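A round table for the spare room

Posted in January by Uyên Đỗ

We use cookies to remember your settings and count visits. Accept | Manage

I moved the white round table into the room with the deer print, which is still on the floor against the wall. 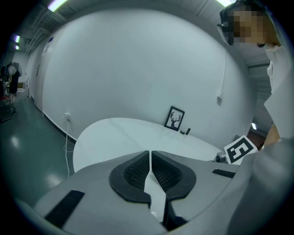 Why the table is in here now

The table came from the old apartment in Kuvuvstead, where it was our dining table for 4 years. In the new place the kitchen has a built-in counter, so we stopped eating at it by the second week. I listed it for sale, got two messages asking if I would deliver, and took the listing down.

The top is 870 millimeters across. I had planned on a 600 millimeter desk from Endora for this room, and I still think that would fit better on paper. But the desk cost money and the table was already mine. I can open a laptop and a notebook on it and still have a place for coffee.

What is left to do

The deer needs a nail. I bought the print from the Mac Suibhne shop when it was closing, and it has been standing on one floor or another ever since. I want it low enough to see from the chair, so I'm going to tape up a sheet of paper first and live with that for a few days.

The thin white cables are the other job. One hangs in loops from the outlet by the floor, and another runs straight up the wall to the ceiling. The second one I can ignore. For the first I ordered a pack of 26 adhesive clips, far more than I need.

After that I have to find a lamp. I looked at one from Civura with a clamp base, but a clamp on a round edge seems like a bad idea, so it will probably be a floor lamp.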